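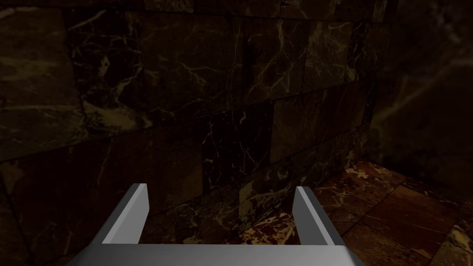
4. Why people say dark stone is cold

I came into this part of the study with a hunch I was fond of, and I should own up to it. I thought people called dark stone "cold" because they had touched it. Marble does feel cool under your hand, everybody knows that, and I figured the word had simply traveled from the fingertips to the eye. Then I started reading the comments (all 3,922 of them, over most of a winter) and my hunch began to look shaky.

The comments come from the Savument archive, which collects what visitors write about the public rooms they pass through: lobbies, stairwells, bank halls, the odd hotel bar. I kept every remark that mentioned a wall or floor covering and dropped the rest. A dark marble wall, like the one in Figure 4, gets called cold in these remarks far more readily than a pale one does. Pale marble gets "clean" or "fancy," and now and then "like a bathroom," which I suspect is not meant kindly.

If touch were doing the work, that gap shouldn't be there. A pale slab and a dark slab of the same stone, sitting in the same room, feel pretty much alike to the hand. And hardly anyone writes about touching a wall anyway! People lean on counters and sit on steps, but walls they mostly walk past.

4.1 The Fadska interviews

To get closer to what people mean, I talked with 412 visitors at the Fadska building, where the ground floor has one long wall of near-black marble and the mezzanine has plaster. I asked everyone the same loose question, which was how they would describe the downstairs to a friend who had never been. I didn't mention stone, color, or temperature. I let them ramble, and they did, sometimes at great length and sometimes about the parking.

"Cold" came up in 160 of those conversations. What surprised me was the company it kept. People who said it tended to talk in the same breath about sound (their shoes, somebody's phone, the elevator) or about having no place to sit. One man told me the lobby was cold and then took off his coat while he was explaining why. A woman waiting for her sister said it was the kind of cold where you lower your voice. I've thought about that remark a lot, and I come back to it in Section 6.

So my revised reading goes like this. "Cold" in these rooms seems to be a word for how welcome a person feels, and the dark stone gets blamed because it's the biggest thing in view. The wall is what you can point at. An echo is harder to point at, and so is a missing chair.

4.2 What happened with the rug

The Nic Aodha gallery gave me a chance to poke at this a little. Their entrance has the same sort of dark marble, and in April they put down two large wool rugs from Ovine for reasons that had nothing to do with me. I had interviews from before the rugs and was able to go back afterward with the same question. The walls hadn't changed at all, and neither had the lamps.

People still noticed the marble. They just used other words for it, mostly "dramatic" and "serious," with one "like a nice cave" that I am very happy to have on tape. "Cold" did turn up again, though it was said mainly by visitors who came in the early evening, when the rooms were close to empty. I take this as friendly to my reading but I wouldn't lean on it hard. Different people came on different days, a busy show had opened in the meantime, and rugs change how a room looks as well as how it sounds. I can't pull those apart with interviews alone.

There's also the plain possibility that I was hearing what I wanted to hear. I coded every conversation myself, and by the time of the second round I already liked the sound-and-seating idea. A second coder would have helped, and the follow-up will have one. For the present section I've put the full list of phrases in Appendix B, including the ones I wasn't sure where to file, so readers can sort them their own way.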